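Interim Progress Report to the Lundgren Fund
Project: Reducing food and packaging waste at shared dining sites
Grant holder: Zekano
Reporting date: 7th September

1. Status

Work is on schedule at both sites, Prondov and Nikomon. The baseline phase is complete and the sorting phase has started. Spending is within budget on all lines except hauling, which is covered in section 5. No change to the end date is requested.

2. Work completed

The baseline ran for 12 weeks. All waste from the two dining areas was weighed at the loading dock before pickup, by stream: food, paper and card, rigid plastic, liquids, and residual. Scales were checked against a reference weight at the start of each week. One scale at Nikomon drifted in the second week and was replaced. Readings from that scale have been excluded and the gap has been left open in the data file, with no estimate put in its place.

Bin stations were then rebuilt at both sites. The old arrangement had one general opening and one for bottles. The new stations have separate openings for liquids, food, paper, and residual, with a shelf for trays at waist height. Labels went through two versions. The first used words only and was often ignored at peak times. The second uses larger type and a color band that matches the bin liner.

Kitchen staff at Prondov have moved to smaller batch cooking after the midday peak. Nikomon has not yet made this change because its second oven is out of service. The replacement part is on order.

3. Findings so far

Food is the heaviest stream at both sites, as expected. Liquids came second, which was not expected in the original proposal. Drinks left in cups had been going into the general bin, adding weight to residual waste and soaking paper that could otherwise have been recovered. The liquids opening was added to the station design for this reason and was paid for out of the contingency line.

Paper recovery is limited by contamination. The hauler rejects a load when more than a set share of it is soiled, and Prondov lost 2 loads this way during the baseline. Clean card from the kitchen is now kept apart from dining area paper, and no kitchen card has been rejected under the new arrangement.

4. Single-use items

The packaging review covers everything handed over at the counter: cups, lids, wraps, napkins, and printed tray liners. 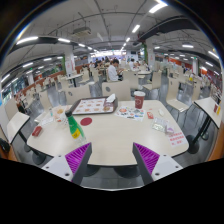
Liners are the item with the best case for removal. They are used once, they add to the paper stream at the point where it is most likely to be soiled, and the trays are washed in any event. Removal would need the agreement of the food vendors, who use the liners for promotion. Talks with the vendors are open. One has agreed to a trial without liners, and the others have asked to see its results first.

Cups are harder. The coated stock is not accepted by the present hauler, and a reusable cup would need washing capacity that neither site has. We propose to cost a return system on paper only in this grant period.

5. Budget

Hauling is over its line by $3000. The cause is the split pickup schedule, which was priced before food waste was given its own collection. The overspend can be met from the training line, where two sessions were combined – no training content was dropped. We request approval for this transfer.

6. Next period

The sorting phase will run for 90 days. Weighing continues on the same method so that results can be compared directly with the baseline. Planned work is the liner trial at Prondov, batch cooking at Nikomon once the oven is repaired, and a desk study of cup return. Stream weights by week will be supplied as a data file with the next report.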